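The Pedance Folding Table
by Zevanano

Home > Laundry Room > Tables and Work Surfaces

If you have ever folded a week's worth of clothes on the end of a bed, you already know the trouble with it. The mattress sags, the pile leans, somebody sits down next to it, and before long you are folding the same T-shirts again. We heard this story from so many customers of our drying racks that we finally sat down and drew up a proper table for the job, and the Pedance is what came out of it (after two earlier tries that we will happily tell you about if you ever visit the shop!).

It is a plain, sturdy, good-looking wooden table, made at standing height so that you can fold without stooping, and deep enough that a big sweatshirt can lie flat with its sleeves out while the finished pile stays put beside it. Kauko Saarela, who designed it for us, is a tall man with a bad back, and he spent one whole March folding his family's clothes on different heights of trestle before he was satisfied. We settled on 96 centimeters. Shorter folks can ask for the legs to be trimmed before shipping, and we don't charge for that.

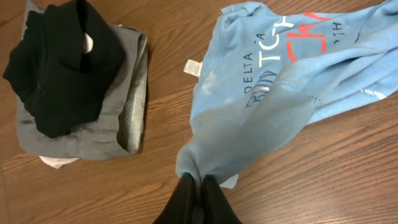 Folding goes much better when you have room for two things at once, the pile that's done and the piece you're working on, and that thought is behind nearly everything about the Pedance. Start your pile on the left if you're right-handed, with the heavier, wider things at the bottom, and bring the next piece in on the other side. A gray garment folded into a broad rectangle makes a lovely base, and it hardly matters if the black one on top of it went down a bit bunched, you can always square it up at the end. The light blue sweatshirt still lying crumpled has plenty of table to itself, so there's no need to shift the stack out of the way before you spread it out and smooth the sleeves. You may like the wood, too! We are very fond of a medium brown with the grain left showing in long wavy streaks, and a little bit of shine to it when the light comes across.

The finish is a hard oil that we rub in by hand in our own workshop. It feels smooth under knits and fleece, and it wipes down with a damp cloth and nothing stronger. Please let really wet things drip somewhere else first, though, and keep a folded towel under the iron if you mean to press a collar now and then. A tin of the Vuvside care oil comes in the box, and a thin coat once a year will keep the top looking the way it should. Rub it along the grain, leave it overnight, and buff off whatever hasn't soaked in.

Every piece of wood is a little different, so yours may come out lighter or darker than the table a neighbor bought. If you have your heart set on a certain tone, write to Zlatko Ionescu in our order room and he'll gladly set a top aside for you, and send a snapshot of it before it goes out.

Details

Name: Pedance Folding Table
Height: 96 cm, trimmed on request
Length: 200 cm
Finish: hand-rubbed hard oil, warm medium brown
Assembly: four legs, all bolts and the wrench included
In the box: table top, legs, hardware, one tin of Vuvside care oil
Item number: 969

Goes well with

The Figueiredo shelf, which hangs on the wall over the table and is a handy spot for the piles once they're finished, especially in a house where everybody is supposed to come and collect their own.

Delivery

The table travels in 2 boxes, and the one with the top in it is heavy, so do have a second pair of hands ready at the door. Leave the top flat in the room for a day before you bolt the legs on. If a corner gets bumped on the way, send us a note and we'll replace the part.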